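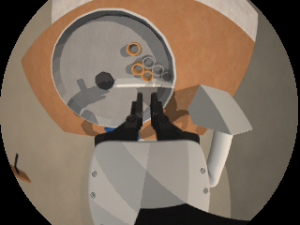
*Fig. 1. Gripper view in the simulated sorting cell: the round bin with orange and pale rings and one dark ball.*

So my project was supposed to be about grippers, and it ended up being mostly about people. I spent my placement at Drevia, a small firm that packs spare parts kits, where they're planning to hand one sorting bench over to a robot arm. Before anything gets bolted down, the whole job is being tried out in simulation, and I got to help with that in the mornings and hang out on the packing floor in the afternoons (the better half of my day, sorry to my supervisor!).

The bench handles about 400 kits a shift right now, all by hand. You reach into the bin, pull out the right rings, drop them in a bag and go again. Nabil Fakhoury has worked there longest, and he showed me how he does it without really looking — he feels the edge of each ring with his thumb and tosses the bad ones. I tried it for 30 minutes and my wrists were done.

In the simulator, color matters a lot. The orange rings stand out nicely, but the pale ones blend right into the gray floor of the bin, and I had to squint at my own screen to find them. I wrote that up as a problem for the vision side, and Nabil laughed when I told him. He said the night crew had asked for a darker bin ages ago. 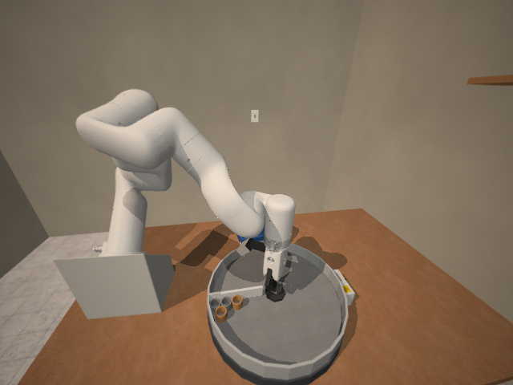 The other thing I kept hearing about was pace. With the arm doing the picking, the people at the bench would move to checking and refilling, and opinions on that were all over the place. A couple of the packers can't wait to stop reaching. Others like having their hands busy and think watching a machine sounds like a very long shift. Everyone wanted to know who gets to hit pause, and I couldn't find an answer in the plan, so that went into my notes with a big circle around it.

I brought it up at the Thursday meeting and we ended up adding a section on stops and restarts. It still needs work. For the next round I'd like two of the packers to sit in on the simulator sessions, and I want to try the cups with a slower approach before we touch the layout again.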